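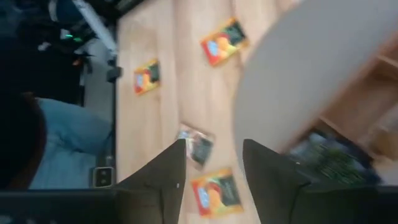 Four packets on the board, two gripper fingers: sorting as a small workshop does it.

Before you spend anything on a gripper arm for packing or sorting, do have a good look in your own cupboards first. Thin, flat packets are a harder job than boxes, and shiny wrappers are harder again, so gather up the awkward ones and take them along when you go to see a demonstration.

We priced ours in February. The arm from Dotitz came to 1,138, and I was so pleased with that figure that I very nearly ordered it on the spot! By the time we had added the fingers, a spare set of tips, a sturdier bench and the cabling, we were looking at up to 2,000 – and that was with my own evenings counted as free.

So write the whole list down before you ring anybody. Ask whether the fingers are included in the price (Mumholm sell theirs separately, Edwards don't) and how long a replacement takes to arrive. Ours took 7 weeks, and we packed by hand the whole time.

Measure the bench as well, with room left for somebody to sit beside it, and keep your shelves within easy reach. A plain pale wooden top has suited us nicely, as bright packets show up well on it. If you can, borrow or hire for 2 months before you buy – Nilby will take the hire off the price if you keep the machine.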